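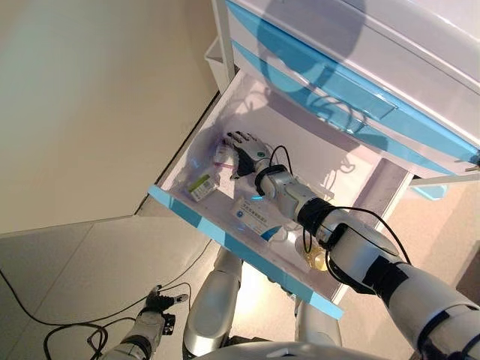
The second drawer is the hard one. Every student in the robotics course at Drilcombe says so within a minute of meeting a visitor, and Tùng Đào has the notes to back it up. On his best afternoon in November the humanoid got its hand around the right medicine box 7 times out of 30. On his worst it never closed its fingers at all.

The task comes from the Bautista Cup, a student contest with a home care theme. A team's robot has to go to a cabinet, open a drawer, pick out the medicine the judges ask for and set it on a tray. The run lasts three minutes. Dropping a box costs points, and so does bringing the wrong one.

Opening the drawer was solved early in the term. Reaching down into it has taken the rest. The arm has to come in over the front edge with the palm down, and once it is inside, the forearm hides part of what the head camera could see a moment before. Small boxes lie at odd angles, and clear packaging gives the vision software trouble because it picks up whatever color is near it.

"We started with the boxes in a neat row," Đào says. "Then Nayara came by and shook the drawer."

Nayara Damasceno teaches the course. She worked on warehouse pickers at Bidska before she moved to the college, and she still shakes the drawer most mornings. Students are not allowed to straighten things afterward. "People don't keep their medicine in rows," she says.

The team splits the work by joint. Two students handle the shoulder and elbow, one has the wrist, and Đào has the hand. They meet at 4 p.m. and stay until the building closes. A good part of that time goes to the cables along the arm, which have to be slack enough for a full reach and short enough to stay clear of the drawer.

Last year's winner, a team from Amden, scored 70. Drilcombe's best practice run so far is worth 30, with most of the lost points coming from the grasp. Damasceno wants the wrist approach rewritten before anyone touches the finger settings again. Đào would like to try the fingers first. They are doing the wrist.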